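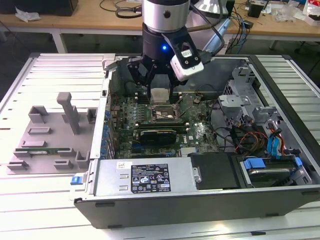 Wendmont did not have a tight end problem last fall so much as a shortage of tight ends. Two graduated, one moved to defensive end in May, and the player who was supposed to start hurt his knee before the second scrimmage. The Herons opened the season with a converted fullback at the position and threw to him four times in the first five games.

The passing numbers show it. Wendmont's tight ends finished with 273 yards, the lowest total for the position in the conference. On third down the ball went to the outside receivers or it went nowhere, and opposing safeties figured that out by midseason. Kelto played two deep on nearly every passing down and held the Herons to 62 yards through the air in a 20-3 win.

The staff spent the winter fixing it. Wendmont signed two tight ends out of high school and took a third as a transfer from Alow, where he had been used mostly as a blocker. All three were on campus for spring practice, and all three got work with the first team.

The transfer is the safest bet to start. He is a big target and he already knows how to handle an edge rusher on his own, something the Herons could not ask of anyone at the spot last year. He caught two passes in the spring game, both short, and dropped one over the middle that would have gone for a first down. The coaches say his hands are better than that, and the practice reports mostly back them up.
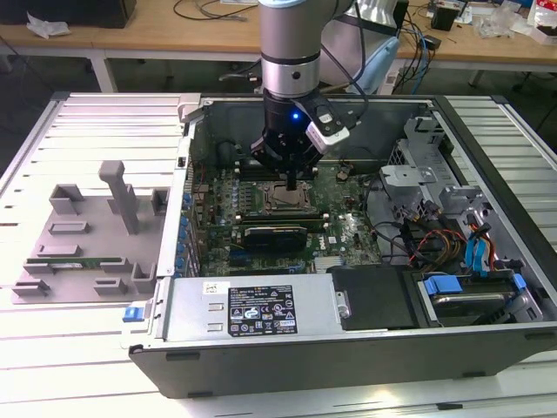 The freshmen are further away, though one of them may be hard to keep off the field. He played receiver until his junior year of high school and still runs like one. In the spring game he lined up in the slot, got behind a linebacker and took a seam route 41 yards to set up the only touchdown of the second half. He also missed two blocks on the same drive, and one of them got the quarterback hit.

That leaves the question of how often Wendmont will use two tight ends at once. The Herons ran more than 200 plays with three receivers in the first half of last season because they had little choice. In the spring they went with two tight ends on most first downs, and the running game looked better for it. The backs had room outside for the first time in a while.

The first real test comes early. Wendmont opens at home and then goes to Atanasov Field to play Kelto, which returns both safeties from last year's defense. If Kelto sits back in the same coverage, the middle of the field will be there, and the Herons should have somebody to throw to. The injured starter is expected back for preseason camp, but he has not been cleared for contact, and the staff is planning the opener without him.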